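I spent most of this month getting the small arm at the Dridcombe unit back into a state where I trust it. It had started dropping parts, only now and then, and the log put the last drop at cycle 263. The arm itself was fine. Everything pointed to the gripper, so I left the program alone and got the hex keys out.

The first job was the mounting. I took the gripper off, wiped both faces, put it back and went round the screws twice, a little at a time.

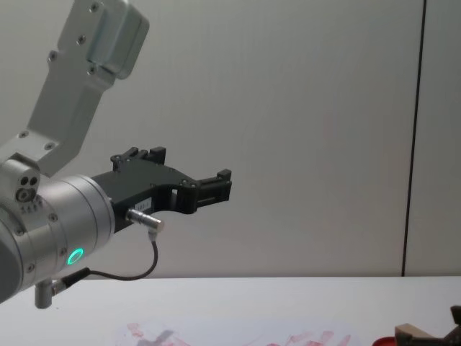 After that came the cable. I had been blaming it since January, when I first saw the gripper drop off the network for a moment and come back. I unplugged both ends and cleaned the pins. One of the collars had backed off by half a turn. I did it up by hand and ran 50 open and close cycles with no load. No faults.

Next I went over the fingers. Grit gets into the pivots and they stop closing evenly. I work each finger by hand with the power off and feel for play, then check that the pads meet square. 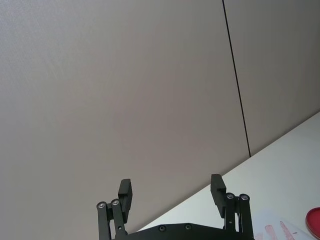
Dridcombe, August 20, 2023

The pads were worn, so I ordered a new pair from Otier. They took 2 weeks to come and the holes needed a touch with a file. I have used Kozma ones before and they fitted straight away, but they cost more. With the new pads on I set the closing force again from scratch.

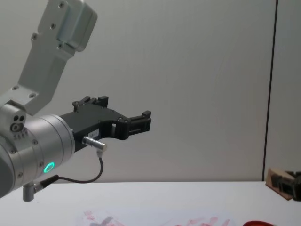
Cable routing is the part I would tell anyone to look at first. A cable that is too tight pulls on the plug every time the wrist turns, and one that is too long catches on things. Mine now leaves the plug under the gripper's label, drops in a curve and loops back to the connector below the wrist. I turned the last joint slowly to both limits and watched the loop the whole way. I'll check the collars again in 2 months and write up the Nustel controller settings separately.

Contact | © 2023 | Back to top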